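Student robot club: SATA plug task, anyone else doing this?

sekar_t
Evening all. Second year here, I'm in the robot club at college and our September project is getting the arm to put a SATA data plug into the drive in an old desktop. Sounded dead easy when Miloslav wrote it on the board! We've logged 400 goes driving it by hand and I still hold my breath every time. Two from our session:
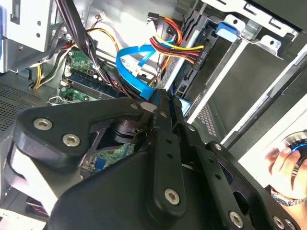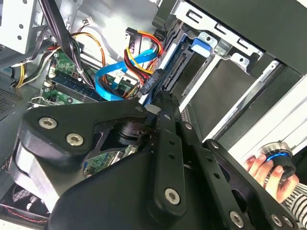
My problem is the approach angle. If I come in steep I can't see the port for fingers, and if I come in shallow the cable springs back and twists the plug round. What do you lot do?

amandio_n
Come in shallow and go slower. Also tie the power wires back, they're a pain.

hkusuma
Don't tie anything back! Then it only learns a tidy PC. We did that for the Ratville heat and came a cropper when the judges gave us a messy one.

amandio_n
Fair, but she's on 400 runs, Herman. Get it working tidy first, mess it up later.

sekar_t
Bit torn now. Could do 3 sessions tidy and then let the wires go where they like?

hkusuma
Suppose so. I'd still do it the other way round.

olga_h
What are you gripping, the plug or the cable just behind it? We had far less twisting once we held the plug itself.

sekar_t
Bit of both, depends who's driving. Will try plug only tomorrow and report back.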